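Reheating losses in a small hot water loop

The house in Andincombe has a recirculation loop for domestic hot water. It was put in by the previous owner so that the upstairs shower would run hot without a wait. It does that. It also runs the pump all day and heats the crawl space, and I wanted a number for the second part.

The setup

The tank is electric, with a single supply line and a return line that follows nearly the same route back. The supply is three-quarter inch copper, the return is half inch. Most of the supply is insulated with thin foam sleeve. The return had no insulation at all when I started in November.

I put a pulse-output energy meter on the heater circuit and logged it over seven nights, midnight to five, with no draws. On alternate nights the pump was switched off at the breaker. Svyatoslav Demchenko lent me a clamp meter to check the first set of readings, and the two agreed closely enough that I stopped comparing them.

Results

With the pump off, the tank took 500 watt-hours over the five-hour window to hold its setpoint. With the pump on, it took 1,466. The difference is all loop loss, and at 966 watt-hours in five hours it comes to a continuous 193 watts. The pump draws its own power on top of that, on a separate circuit I did not log.

I then insulated the return with one-inch wall fiberglass and repeated the test. The loop loss dropped to 528 watt-hours for the same window, or 106 watts. The remaining loss is mostly in the thin foam on the supply side, plus the fittings, which I have not covered.

Ilir Vukadinović pointed out that the crawl space was cooler during the second set, so the real improvement is a little better than these figures show. I agree but have not corrected for it. 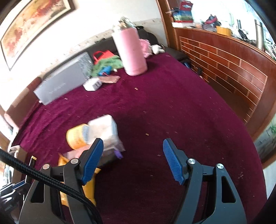

Pump control

Insulation only reduces the loss while the loop is hot. The larger saving is in not running it. I tried a plain timer first, with one block in the morning and one in the evening. It works on a regular schedule and fails on any other.

The current arrangement is a push button by the shower that runs the pump until the return line reaches 95 degrees at a strap-on sensor, then shuts it off. The sensor needs to sit under the insulation - mine was outside it for the first two days and the pump would not stop.

Still to do: replace the foam on the supply, cover the elbows, and check whether the check valve at the tank is seating. With the pump off, the first foot of return pipe stays warm, and I would like to know why.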